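Call for participants: evening course in community interpreting, with placement

Birka is looking for people who speak two languages well and who want to learn how to interpret for others. The course starts in April and is given in our building in Plaltham. We have place for 12 participants.

In Plaltham many families speak another language at home than the one they hear at school or at the town office. Very often a child of ten years old is translating a letter about the rent, or a talk between the mother and the teacher. We think this is too heavy for a child. A trained interpreter can do it better, and then the child can go and play.

What is a community interpreter?

A community interpreter sits between two people who do not share a language and says everything that is said, in both directions. This sounds simple, but it asks for practice. You may not add your own advice, you may not leave out the rude words, and you must keep to yourself what you hear. In the course we practice with short role plays from the first evening, so please do not expect to sit only and listen.

What you will learn

The course takes seven evenings, from 6:30 p.m. until 9:00 p.m. The first part is about memory and note taking. Most beginners try to write down every word and then they lose the speaker after two sentences. Milan Hoekstra, who teaches this part, has his own system with small signs and arrows, but you are free to develop another one.

After this we work on three fields where our interpreters are asked the most: school, housing and health. For each field you get a word list in English, and you make the list in your own second language as homework. We discuss the difficult words in the group. For example, the word "deposit" gives problems in nearly every language we had until now.

For the health part, we practice talks at the counter of a pharmacy and at the family doctor. You learn how to ask for a repetition when a dose or a time was not clear to you. An interpreter who guesses a number is dangerous, and we are strict about this point.

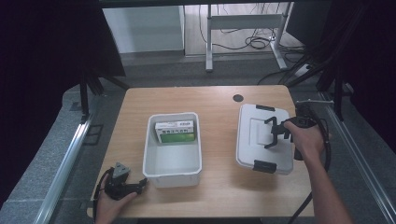 Birka – Department of Language Support, Plaltham

The last evenings are for the code of conduct and for telephone interpreting. On the telephone you do not see the faces and the sound is sometimes bad, so you will need other habits. Radwa Lahlou has worked for years on a telephone line and she will bring recorded practice talks, played by actors.

The placement

After the course you do a placement of two months. In this time you go along with an experienced interpreter, first to observe and later to take over a part of the talk. The hours are planned together with you. Most appointments are during the day, so if you have a full-time job with fixed hours, please think well about this before you apply. You will need to be free for two mornings or afternoons each week.

During the placement you receive a payment for every hour you interpret and your travel cost inside the town is paid back. The observing hours are not paid. When you finish the placement with a good result, your name comes on our list and you can accept assignments as a paid interpreter. We cannot promise a fixed number of hours, this depends on the language.

Who can apply?

You are 18 years or older. You speak and understand English well, also when a person talks fast or with an accent. You speak a second language at the same level or better. We are glad with every language, but at this moment the requests are the highest for Tigrinya, Dari, Arabic, Ukrainian and Portuguese. Sign language interpreters follow another training and we can give you the address.

A diploma is not necessary. We had very good participants who never finished school, and also teachers who found it difficult to stay silent about their own opinion. You should be on time, be able to keep a secret, and stay calm when others are not.

Costs

The course is free. For the reader with the word lists you pay nothing also, but if you lose it we ask you to pay for the new copy. If you miss more than one evening, you cannot start with the placement.

How to apply

Write us a letter or an e-mail of one page at most. Tell us which languages you speak, where you learned them, and about one time when you interpreted for somebody, in the family or at work. Please write it yourself and do not worry about small mistakes – we make them too. Address it to Marloes Meijer, Department of Language Support.

We invite everybody with a suitable language pair for a short talk and a language test. The test is spoken only and takes half an hour. Amber Nijs does the talks in English, and for the second language we ask one of our interpreters to join. You hear from us by telephone or by e-mail if you have a place. If the group is full, we can put you on the waiting list for the next course.

Questions about the placement or the payment go to Frans Van Hecke. He can be reached at the front desk number in the mornings, between 9:00 and 11:30.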